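Letter block placement: scoring against drawn outlines
Forum: Manipulation / Methods and results

kestrel_arm wrote:
Posting an early result so people can pick at it before we write it up. The task is spelling: the arm gets a short word, picks letter cubes from a mixed set and sets each one in its own square. The squares are drawn on the table by hand with a pen. We ran 135 placements with a policy trained only on demonstrations, and the question was how to score them. Pass/fail by eye gave us a nice number. Then Hatsue Sekiguchi rescored the same runs by margin, meaning the largest gap between a block edge and the pen line, and the ranking of our two checkpoints flipped.
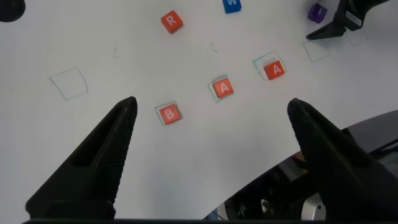
Margin scoring has a problem I did not expect to spend a month on. A hand-drawn square has no fixed size, so the margin mixes up two things: how well the arm placed the block and how big the square was to begin with. The outline around the B is a close fit. The one around the A farthest from it has room to spare on the left and top, and that A is turned a little as well. Same rule, very different scores. We now measure each empty square before a run and subtract the slack.

Comments on the slack correction are what I'm after. The code is a fork of Prulell with the scoring part replaced.

mudlark3 wrote:
Why not print the squares? A template costs nothing and the whole problem goes away. I don't see what hand-drawn lines buy you except noise in the metric.

kestrel_arm wrote:
Printed squares were the first version. The policy did well on them and fell apart when we moved the sheet to another table. With drawn ones we redo the row between blocks of trials, so it can't lean on an exact shape.

mudlark3 wrote:
That's an argument for varied targets in training. For the test you can still print them, in several sizes, and know the size exactly. You are mixing up training variety with measurement.

Tadhg Keogh wrote:
I half agree with mudlark3. We had this with peg boards on the Londard setup and ended up keeping both, a printed set for scoring and a messy set reported separately. Two tables in the paper, one paragraph on the gap between them. Reviewers were fine with it.

What does the start state look like? If the letters always begin in the same spots, your margin numbers are going to look better than they should.

kestrel_arm wrote:
They get scattered by hand in loose rows behind the squares. Repeated letters are allowed. There are two As in the start below, one orange and one orange-red, and for scoring either may go in any A slot. We don't fix the angle of the cubes.
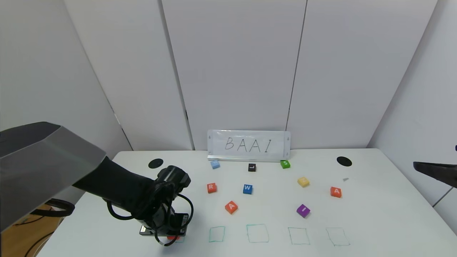 Tadhg Keogh says he would still log the angle of every cube at the start and plot final margin against it. In his own runs almost all of the bad placements came from pieces that began at an angle, and the release had little to do with it. He also wants the two As treated as separate objects in the log even if the scoring doesn't care.

kestrel_arm wrote:
Fair. We have start angles for 26 of the trials, from before I changed the logger. I'll plot those first. If there is a trend I'll go back and label the rest from video.

siqueira_fan wrote:
Is the flip between checkpoints bigger than your labeling error? Two people measuring the same gap on a pen line could easily disagree by the width of the line. I'd want that number before I believed any ranking.

kestrel_arm wrote:
Hatsue did all the measuring, so we don't have that yet. I'll do a second pass without looking at hers.

mudlark3 wrote:
Measure to the inside edge of the line and say so in the text. And please still print a set. I'm not letting that go.

kestrel_arm wrote:
OK, inside edge it is. I'll run a printed set in 3 sizes with both checkpoints and post the table in this thread, probably in December. The slack correction stays in for the drawn ones until then.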